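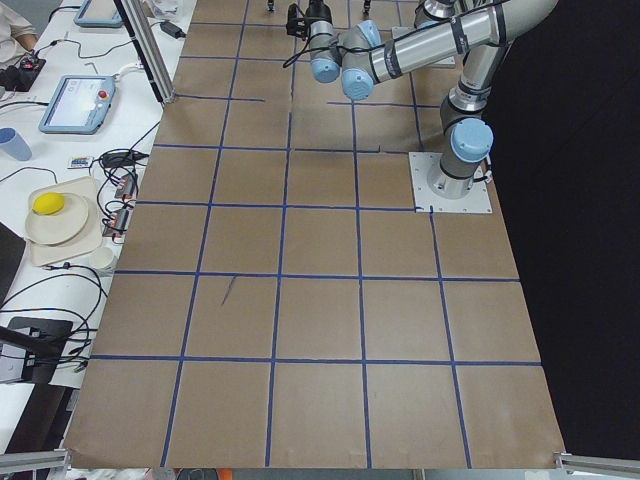

Why does the planner divide the table into cells before it computes a grasp?
Each cell stores its own correction to the camera-to-base transform, so a small calibration error in one part of the table does not carry over to the rest.

4.2 Cell lookup and grasp planning

The planner in Cudolico takes an object pose from the perception node and finds the cell that contains its center. The correction for that cell is then applied to the pose. Cell borders are entered once by hand from the camera view, and they do not have to be straight or evenly spaced. If a pose falls within 12 mm of a border, the corrections of the neighboring cells are blended linearly.

Both arms share one motion queue. A planned path is checked against the current joint state of the other arm and against its mounting plate, which is modeled as a fixed box. Paths that fail the check are replanned up to 2 times and then dropped. We used the sampling planner from the Karabulut library with its default settings, apart from a time limit of 60 ms per query.

Push buttons are handled as a separate object class. The model has two parts, a housing and a cap, and only the housing may be grasped. The approach direction is chosen so that the cap stays clear of the fingers and can be turned toward the other arm (Fig. 3). 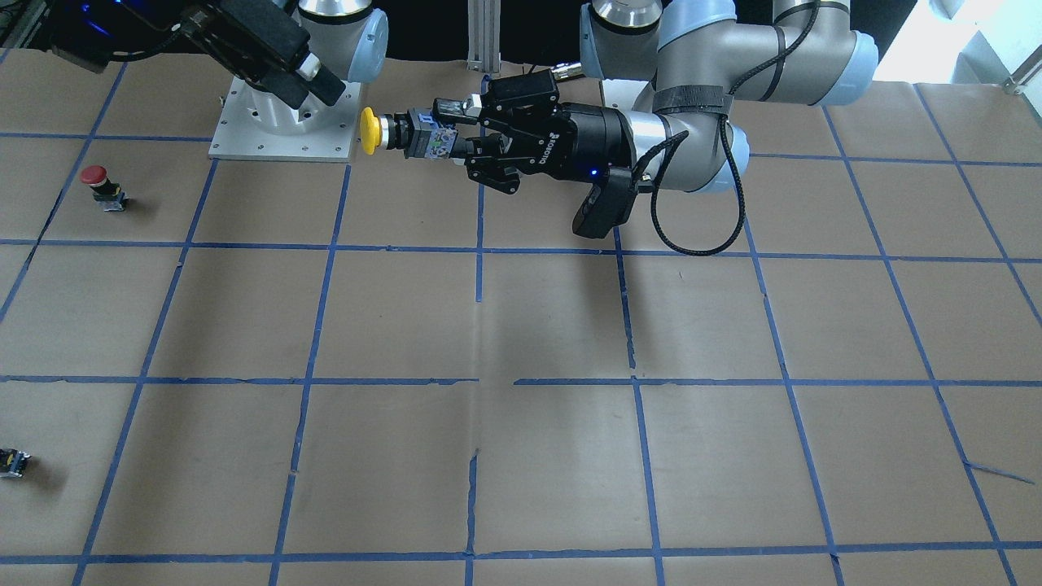 Figure 3. Push button with a yellow cap held by its housing in the gripper of the left arm. A button with a red cap stands on the table.

The logs hold 834 planning queries. Each entry records the cell index, the correction applied, and the reason for any dropped path. Replay of these logs in the Plurnport simulator is covered in Section 4.3.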